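Re: [fleece-list] moths, freezing, and the Rurkerard bags
20 March 2025

Vikas Pal wrote:
> Opened the two bags from the Rurkerard sale last night and found
> webbing in the brown one, down near the bottom. No live moths that
> I could see but there were casings. The white fleece looks clean.
> Both were in the same closet as my finished yarn, so now I'm
> looking at everything I own and feeling itchy.
>
> I have a chest freezer but it's small. Somebody on here said 2
> days is enough, somebody else said a month. Which is it? And do I
> have to wash first? I'd rather not wash greasy fleece in this
> weather if I can help it, there's nowhere to dry it.
>
> Also has anyone used the Daltotent traps? The shop in Pratent has
> them but they're not cheap.

Vikas, sorry, quick one before work, will try to get through all of it.

Don't wash first. Freeze first. Bag the brown one up tight tonight, push the air out, tape it, second bag over that. Get it out of the closet even if you can't get it in the freezer yet. Porch is fine, garage is fine. Just not next to the finished stuff.

How long. Everybody has a number and they all swear by it. 2 days in a packed home freezer isn't enough for a whole fleece, I'd bet money on that. The outside gets cold and the middle sits there nice and cozy. I do 21 days, out for a couple of days at room temp, then back in again for a week. The warm spell is supposed to get any eggs moving so the second freeze catches them. Maybe overkill. I lost a Vidmar lamb fleece in February last year by being lazy about it so I don't care if it's overkill.

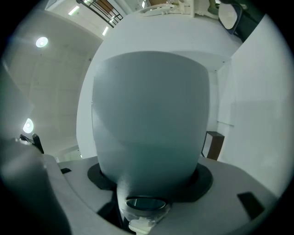

If the freezer is small, split the fleece. Pull it into flat bags, no thicker than a pillow, and stand them on edge so cold air gets between. Label them!! I had 26 bags in there at one point and no idea which had been through twice. Ended up starting the whole lot over. Masking tape and a marker, date in, date out. Masking tape falls off in the cold by the way, so put the label inside the bag facing out.

The white fleece goes in too. I know it looks clean. They were in the same closet. Put it second in line if there's no room, but it goes in.

When you take a bag out leave it sealed till it's all the way back to room temp. Otherwise you get condensation on the wool and then you have a damp greasy fleece in a bag, which is a differnt problem and smells worse.

Yarn: shake it out outdoors, look at the insides of the skeins, run your hand through. If strands break where they shouldn't, that skein is suspect. Freeze those. The rest can be bagged and watched.

Traps. I've used the Daltotent ones, yes. They're ok. They catch males only, so it tells you whether you have moths and that's all it does. Won't fix anything. Buy one, put it in the closet, check it every week, write down what's in it. Don't buy the big pack. And don't put it right up against the wool, you're just inviting them over.

Cedar: nice smell. Lavender: nice smell. Moving on.
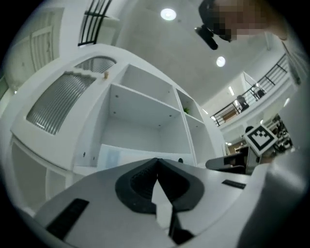 Where to keep the wool afterward matters more than people think. Closets are about the worst, dark and still, nobody moves anything for months. I want mine out where I walk past it. Doesn't have to be pretty. Big white shelving unit like the one in the second picture would suit me fine, white because you can see frass and casings on it from across the room, and on my old brown bookcase I couldn't see a thing till I had my nose in it. Vacuum the joints and the back edges, and empty the vacuum outside after. Pull the unit away from the wall twice a year. Wool in clear bags or lidded boxes, not in baskets, I don't care how good baskets look.

Closet itself: take everything out, vacuum the carpet edge and under the baseboard, wipe the shelf down with soapy water, leave the door open for a few days. If you have a wool rug in there or an old felt hat check those first, that's usually where it started. Mine was a piano felt I'd saved for no reason.

On the seller, I'd write and tell them. Politely. Could have come from your closet just as easily but they should know. I paid 465 for my share of that sale and they've been decent every year, they'd want to hear.

Can the brown fleece be saved? Probaby most of it. After freezing, open it on a sheet outside, throw out anything with webbing plus a good handful around it, then wash hot when the weather turns.

Anyone with a bigger freezer near Pratent want to offer him some space? Mine's full till the end of the month or I would.

More later if I forgot something, have to run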